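The Jacket Test: an afternoon of folding with Ekaette Garba

I'd been warned that Ekaette Garba irons her tea towels. She doesn't, she tells me at the door, laughing - "who's got time for that?" - but she does run Nondeck, a little folding and wardrobe-sorting business she started in April, and she does have strong feelings about black clothes.

"They're the worst!" she says. "You can't see where anything is. You pull one out of the basket and you've got no idea if you're holding a sleeve or the bottom."

We talk in the bedroom, because that's where the folding gets done. She likes a bed better than a table (kinder on the back, she reckons, and you can walk around it), and a pale blue blanket suits her nicely when the washing is dark.

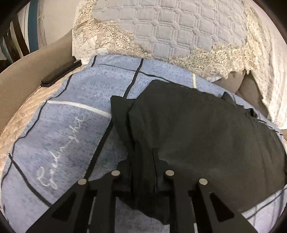
9 min read

So what do you do with a black heap like that? My own method is to shake it and hope. Ekaette winces when I tell her.

"Find the collar first. Always the collar! Once you've got that, the rest sort of falls into line and you're only smoothing."

She learnt this from her aunt, who did the mending for half the street and charged 50 cents a button. The aunt also hated hangers, and Ekaette has kept that up. Her first client, a bloke from Kurkis, owned 153 shirts and had every one of them on wire. "It took me two visits. He rang later to say he'd found his favourite colour again."

Jackets are where most people give up, she thinks, especially ones with a gathered waist and big pockets. Hers get laid out face up, snaps to the ceiling, and she won't start folding until she's had a proper look at the front.
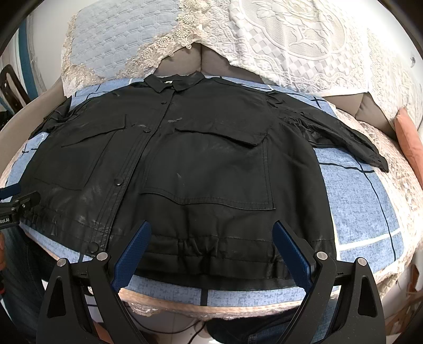

Collar at the top, pockets up: the black snap-front jacket on the bed.

I ask about the pale scuffs down the front. Would she bin it?

"Never! Scuffs are fine. I'd wear that to the shops tomorrow." She'd fold both sleeves in, bring the hem up to the chest pockets, then over once more, and leave the collar showing so you know what you've got in the drawer.

I tried it at home that night on my old raincoat. Mine came out shaped like a loaf of bread, but it did fit in the drawer, and I've since done the whole hall cupboard.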